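Home Builds Gallery Parts list Links Contact
Search this site... Go

Utard, a pair of hand-held grippers – build gallery

Welcome to the gallery of Utard. It is a pair of grippers which you carry in your hands, and I have been building it since November with Amber Whitlock, at home and in the shared workshop in Pridport. My name is Christos Bakalis. I am a bookkeeper by profession, so please excuse me if I call some mechanical part by a wrong name.

The idea is simple. One person takes one gripper in each hand and does housework with them, and the camera saves everything. Later we want to teach two small arms on Amber's bench with these recordings. The arms are not ready. The grippers are, more or less.

We have spent 189 dollars until today, not counting the filament. The first housing I printed three times – my mistake, I measured the screw holes from the wrong side. The fingers are in their fourth version, which we call Sedgwick after the street of the workshop. The older version, Alum, was stiffer and it lost thin cloth very often. If somebody wants the drawings of Alum I can still send them, but I do not recommend to print it.

In the workshop we practiced first with sponges and plastic cups. For cloth we needed a big flat surface, and the table there is too narrow. A bed is much better.

Blue cloth on the beige sheet, with the black fingers and the white bodies:

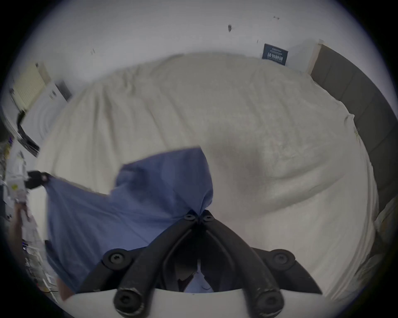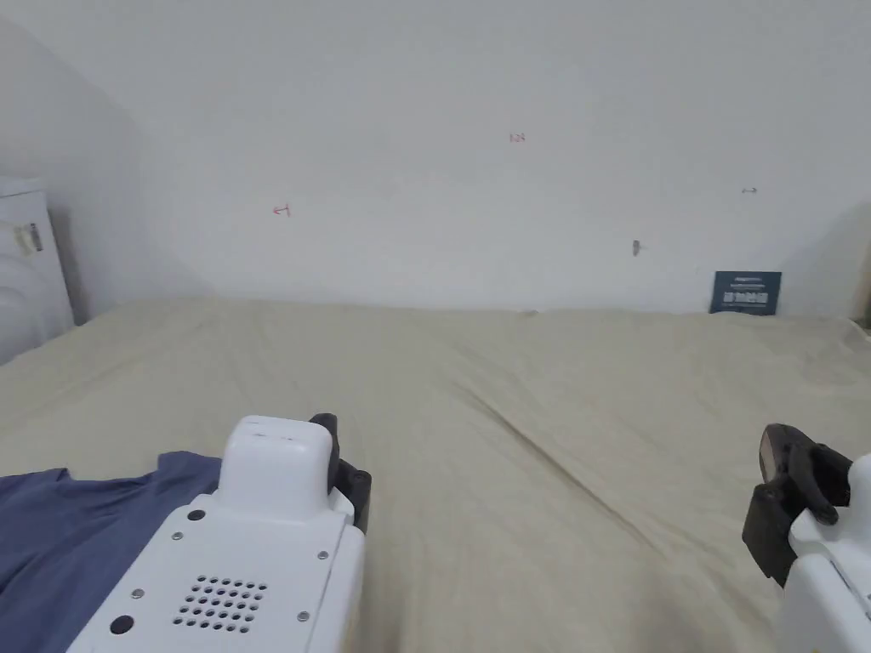 Cloth is more difficult than I expected. With a cup you feel in the handle when you have it. With one layer of fabric you feel almost nothing, and you must trust your eyes. Amber is better at this than me, she presses down a little before she closes. I close too early and I take only air.

Our plan is 1,000 short recordings of folding, and then 2,000 if the disk has enough place. On our best Friday evening we made 21 good ones, so you can calculate yourself how patient we must be. I also want to change the springs, because after one hour my thumb hurts.

The parts list is on its own page. The screws are all standard, but please check the length before you order – the list had an error in it until last month. Questions about the fingers go to me, questions about the recording software go to Amber.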